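チケット 1231:引き出しを閉めるだけの作業が最後まで終わらない(Zulo/両腕/シミュレーション)

起票:サメル・ハルブ
担当:トールン・エンゲブレッツェン
状態:対応中

お世話になってます、サメルです!また引き出しの件です。前に「開けるほう」で散々お騒がせして、あれは教えてもらった設定でちゃんと動くようになったんですが、今度は閉めるほうがだめです。
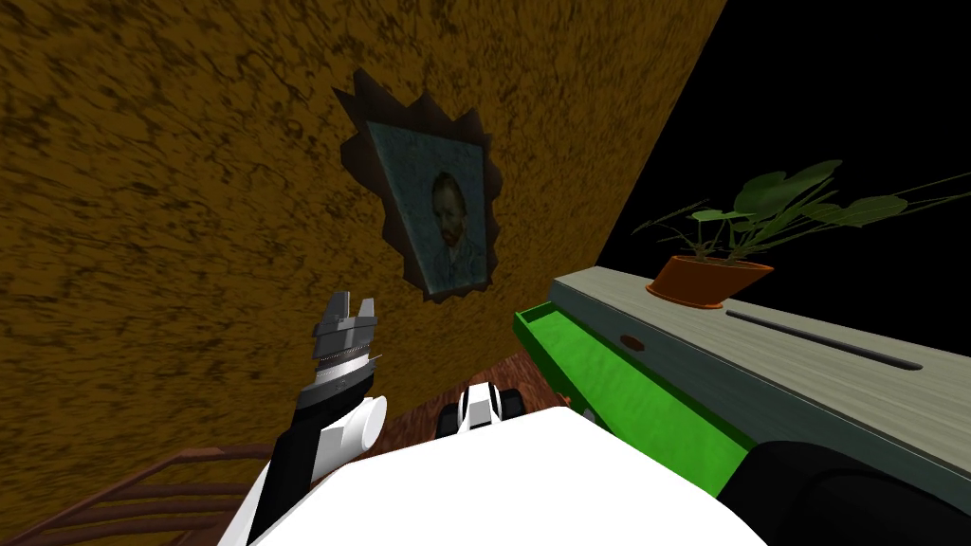
やらせたいことは本当に単純で、開いている引き出しを押して閉める、それだけなんです。人間なら腰でポンと押して終わりのやつ(うちの母は洗濯物を抱えたまま膝で閉めます)。それをZuloの部屋で300回走らせて、最後まで閉まりきったのが21回でした。残りは途中で止まるか、閉まったと言い張って次に進むか、どちらかです。

環境を書いておきます。

・Zuloは先月入れたもの。部屋のデータは配布されたままで、家具の位置はいじっていません
・制御はTrerkeo、設定ファイルは開けるほうで使ったものの複製
・視点は頭部のみ。手首の視点は切ってあります
・実機はまだつないでいません。全部シミュレーションの中の話です

症状をもう少し細かく書くと、止まり方に2種類あります。

ひとつ目は、右手が引き出しの前まで来て、そこでじーっと考え込むタイプ。タイムアウトまで動きません。ログには「接触待ち」と出続けていて、本人(?)は触ったつもりがまだないらしいです。

ふたつ目がもっと困っていて、押し始めはするんですが、途中で手が下にすべって、そのまま空振りで前に出ます。で、手先の位置だけ見ると予定どおりの場所に着いているので「完了」になる。引き出しは半分開いたまま。自信満々で半分開いたまま次に行かれると、なんというか、子どもに部屋を片づけさせたときの気持ちになりますね……。

ログ一式は添付の場所に置きました。何か足りなければ言ってください。

■ 返信:トールン 午前10時20分

サメルさん、ログありがとうございます。見ています。先に確認させてください。

・完了判定は手先の位置で取っていますか、引き出しの開き量で取っていますか
・設定ファイルを複製したとのことですが、把持の項目は残っていますか
・左腕には何か仕事を割り当てていますか

■ 追記:サメル 午前11時

答えます!

完了判定は手先の位置です。複製元がそうなっていたので何も考えずにそのままでした。開けるときは取っ手をつかんでいるから、手が動けば引き出しも必ず動くんですよね。閉めるときはつかんでいない。書いていて自分で「あっ」となりました。

把持の項目、残ってます。がっつり残ってます。ひとつ目の考え込むやつは、もしかしてこれですか?つかめるまで待っているとか?

左腕には何も頼んでいません。初期姿勢のままで、上げっぱなしです。

■ 返信:トールン 午前11時45分

はい、ひとつ目はそれだと思います。Trerkeoは把持の項目があると、指が何かをはさんだという信号が来るまで次の段階に進みません。引き出しの前板を押すだけだと指の間には何も入らないので、いつまでも待ちます。押す動作のほうに書き換えて、指は閉じた状態から始めてください。

ふたつ目は押す位置を見たいです。前板のどのあたりに当てていますか。

■ 追記:サメル 午後1時30分

昼を食べながら直しました。把持の項目を消して、指を閉じて、完了判定は引き出しの開き量に変更。

結果、考え込むやつは消えました!一度も出ません。やった!

ただし、すべるほうは元気に残っています。判定を変えたおかげで「完了」とは言わなくなって、正直者にはなりました。正直に失敗しています。

押す位置は、前板の真ん中を指定しているつもりでした。でも軌道を書き出してみたら、腕が上から下りてくる途中で前板に当たりはじめていて、当たった瞬間の力の向きがけっこう下向きなんです。そりゃすべりますよね。まっすぐ押しているつもりで、なで下ろしている。

あと、これは関係あるか分からないんですが、横で見ていたカリム(同じ部屋で床掃除のほうをやっているカリム・シディアックです)に「天板の植木鉢を避けてるんじゃないの」と言われました。Zuloの部屋って、引き出しの上の天板に鉢植えが乗ってるじゃないですか。葉っぱも含めて障害物として登録されているなら、腕が遠回りしてもおかしくないなと。ここはどうなんでしょう。

■ 返信:トールン 午後2時15分

カリムさんの読みは当たっていそうです。鉢植えは障害物として登録されていて、しかも葉の一枚ずつではなく、全体をすっぽり囲む箱として扱われます。葉が広がっているぶん、箱は見た目よりかなり大きいです。右腕の経路はその箱をよけて組まれています。

試しに鉢植えを障害物から外して走らせてもらえますか。本番でそうしてほしいという意味ではなく、切り分けのためです。

■ 追記:サメル 午後4時

外しました。ほぼ閉まります。見違えました。すーっと近づいて、すーっと押して、終わり。しばらく眺めてしまいました。

で、当たり前ですが、ときどき肘が鉢に当たります。当たると鉢がこけます。シミュレーションなので土は散らばらないし誰も泣きませんが、これを実際の家でやったら一発で出入り禁止ですね。

アルリンド(アルリンド・シケイラ、うちの責任者です)にここまでの話をしたら、「それで結局、家事はいつできるようになるの」と聞かれました。毎回聞かれます。木工所に治具の取り付けを納めている会社なので、本当は家の引き出しよりも作業台の引き出しを閉めてほしいんですよ。刃物やビットを入れる引き出しが開けっぱなしだと人が腰を打つので、夜のうちに見回って閉めてくれるだけで喜ばれるはずなんです。そういう地味な仕事なら今年中に何とか、と私は言ってしまいました。言ってしまったので、助けてください。

工場の引き出しの上に観葉植物はたぶんありません。でも代わりに、飲みかけのコーヒーとか、誰かが置いたままの定規とか、もっとややこしいものがあります。だから鉢をなかったことにして先に進むのは嫌で、ちゃんと避けながら押せるようにしたいです。

■ 返信:トールン 午後4時50分

考え方には賛成です。やり方を書きます。

経路をひと続きで組ませず、途中に「構え」の点を置いてください。引き出しの正面で、前板と同じ高さ、少し手前に離したところです。そこまでは障害物をよけながらどう動いてもかまいません。構えに着いたら一度止まって、そこから先は前板に対してまっすぐ押すだけにします。下りてくる動きと押す動きを混ぜないのが肝心です。

押す区間では、横と上下の力が設定値を超えたら止めて、構えまで戻ってやり直す、という条件も入れておくと安心です。

それから左腕ですが、使わないなら下ろしておいてください。上げたままだと頭部の視界に入りますし、経路の計算でも場所を取ります。

■ 追記:サメル 午後7時10分

帰る前に少しだけ、と思って始めたら、こんな時間になりました。

構えの点、効きました!鉢植えは障害物に戻してあります。箱もそのままの大きさ。それでも構えまでは大きく回り込んで、止まって、そこから素直に押してくれます。すべって空振り、というのは見なくなりました。時間は前より長くかかります。一回ごとに「よっこらしょ」という感じの間が入るので、人に見せると「遅いね」と言われるやつです。でも閉まる。

新しく出た困りごとも書いておきます。最後のほんの少しが閉まりきらないことがあるんです。前板が本体に届く手前で、力の上限に引っかかって止まっている様子。そこでやり直しの条件が働いて、構えまで戻って、また押して、また同じところで止まって、という繰り返しになります。律儀ではあります。見ているこっちが先に疲れます。

上限を上げればいいのか、最後だけ別の扱いにするのか、どちらがいいでしょう。何も考えずに上げると、今度は途中で何かが引っかかったときにも力任せに押しそうで怖いです。引き出しの中に布がはさまっているとか、現実だと普通にあるので。

左腕は下ろしました。視界がすっきりしました。今まで気にも留めていなかったんですが、かなり場所を取っていたんですね。

■ 返信:トールン 翌日 午前9時05分

遅くまでお疲れさまでした。

上限は全体では上げず、残りの開き量が小さくなった区間だけ別の値にしてください。設定の書き方は資料の「終端の押し込み」にあります。加えて、その区間では速度も落としてください。力を許すかわりにゆっくり、という組み合わせです。

布がはさまる話ですが、Zuloの引き出しにはそういう引っかかりが入っていません。レールの摩擦も一定です。ですので、この部屋で閉まるようになっても、実物で同じように閉まるかどうかは別に見る必要があります。摩擦をばらつかせる方法は、ワリド・ガネムが詳しいので、このチケットに追加しておきます。

■ 返信:ワリド 午前9時40分

追加されました、ワリドです。

摩擦は引き出しごとに幅を持たせられます。最初は狭い幅で試して、閉まる割合が落ちはじめたら、どこで止まっているかを見てください。いきなり広げると何が原因で失敗したか分からなくなります(私はそれでひと月つぶしました)。引っかかりを入れたいときは、レールの途中に抵抗の強い場所を足すのが簡単です。

家の引き出しと作業場の引き出しはかなり違うので、できれば納品先の実物を一度手で押して、重さの感じをつかんでおくといいと思います。

■ 追記:サメル 午前11時30分

お二人ともありがとうございます!

終端の区間だけ値を分けて、速度を落としました。行ったり来たりの繰り返しは止まりました。いまのところ、摩擦を一定にしておけばちゃんと閉まります。回数を重ねた結果は、今夜まとめて走らせてから貼りますね。最初と同じ300回でやります。

摩擦のばらつきはこれからです。ワリドさんの言うとおり狭いほうから。

実物の件、さっそく社内の工具棚を片っ端から押してみました。全然違いますね!すっと入る段もあれば、持ち上げ気味にしないと入らない段もあるし、いちばん下の段なんて、最後に蹴らないと閉まらない。蹴る動作はTrerkeoにありますか(冗談です、半分くらいは)。

アルリンドには「観葉植物のある部屋で、引き出しを閉めるところまでは来ました」と報告しました。返事は「皿洗いは?」でした。

このチケットは開けたままにしておいてください。引っかかりを足した分の結果が出たら、続きを書きます。

お問い合わせ:Warrier サポート窓口 | © Warrier | ページの先頭へ戻る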